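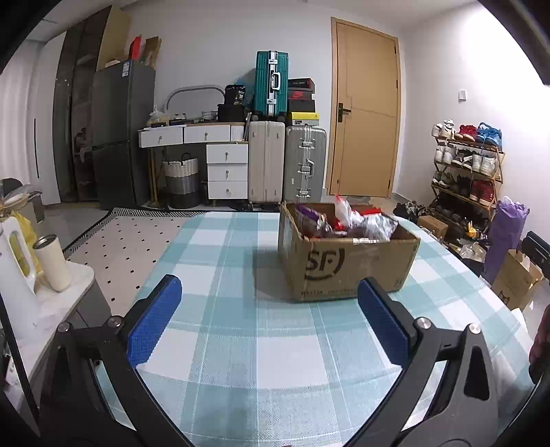

Hand-held gripper over the table, snack box in front, fingers open.

Dec 8, 2024

Home recording for the Warkimar set, snack box task. I continue with the same gripper as in March but with the new blue finger pads. Writing this down before I forget the details, and so the others at Stirkarholm can repeat it.

Task as I demonstrate it: start with the fingers open above the tablecloth, go forward to the cardboard box, take one package, bring it back and put it on the near side of the cloth. Then open, lift, stop. The next demo begins from the new state of the box. I do not refill until the box is nearly finished.

What I changed today:
The approach is slower. In the old recordings I was moving like a person who is hungry, and the replay arm could not follow the last part before the grasp. Now I make a short pause above the package, then close.
I also try to keep the wrist flat. When I tilt it, the fingers hide the package from the camera at exactly the moment we need to see it.

The packages are harder than the blocks we used at Zadotness. A bag full of air wants to slide up when the pads press it low. Better to take it at the sealed edge, if the edge stands up. The flat packets lie against the wall of the box and one finger must go between. I lost the grip on these many times. I kept the failed ones in a separate folder, I did not delete them.

Total in the set is now 3,130 demos. After the filter 2,698 stay. Most of the removed ones are tracking jumps, and I think they come from the tablecloth. The checks repeat, so the tracker can slip by one square and be happy with it. I want to try one session with a plain cloth and compare. The rest of the room has plenty of things to track, so when the view is higher there is less trouble.

Problem with the left finger: the two screws were a little loose after the break. I tightened them and did the calibration again. Demos between the break and this check are marked "doubtful" in the sheet - please do not train on them yet.

To do:
- plain cloth session
- send the doubtful list to Manolakis with the finger width plots
- move the box to 3 other places on the table, until now it is almost always far side
- ask if the pause should be cut before training or left inside

My hand is tired after 2 hours. I stop for today.

Comments

rig_bench2: Leave the pause in for the first run please. We cut it last time and the policy closed too early.

tmk: Did you recalibrate with the new pads on? They are thicker than the old ones, so your zero width will be off.

Reply from author: Yes, with the new pads on. I will add the value to the sheet.

greyparrot: Could I get the failed folder also? I would like it for the grasp classifier.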